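Visit report: Stellside packing rooms, open afternoon
February 2025

Stellside opened its packing rooms to visitors for one afternoon, and I went along with a group from Harerov. We ship 60 parcels on a normal day and wanted to see how other people handle paper and cardboard. Entry was free but places had to be booked.

The part I had come for was the materials room, where paper comes off the roll and cardboard gets flattened and folded by hand.
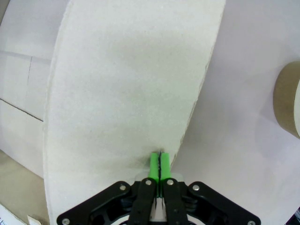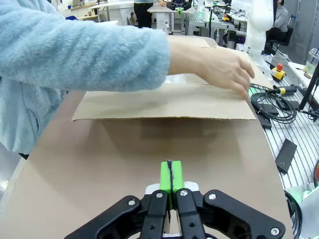
Paper and cardboard

The white paper is bought on large rolls. It has a faint grain and feels closer to blotting paper than to the shiny stuff we use. Our guide said a roll lasts them 12 working days. They changed supplier to Konstantinidis last April and now order less often.

Corrugated sheets are worked on a tan tabletop next to a slotted aluminum bench. A hand pressed on the far side of the sheet keeps it down while the near side is dealt with. I asked about bubble wrap. They still use it for glass and ceramics, and paper for most other things.

Storage

The store is across the yard. It holds 2,000 flat boxes in four sizes, stacked on pallets, with the smallest size nearest the door. Damp was a problem in the old building, so everything now sits off the floor. The shelves are labeled by inside measurement, a change I would like to make at our place.

Practical notes

Parking is on the Istia side of the site and fills early. Coffee was served in the front office. The tour took longer than the program said, and the last stop, the loading dock, was rushed. Minimum order for outside customers is 1,000 boxes, too many for us at present. Sample sheets were available at the desk and I took two.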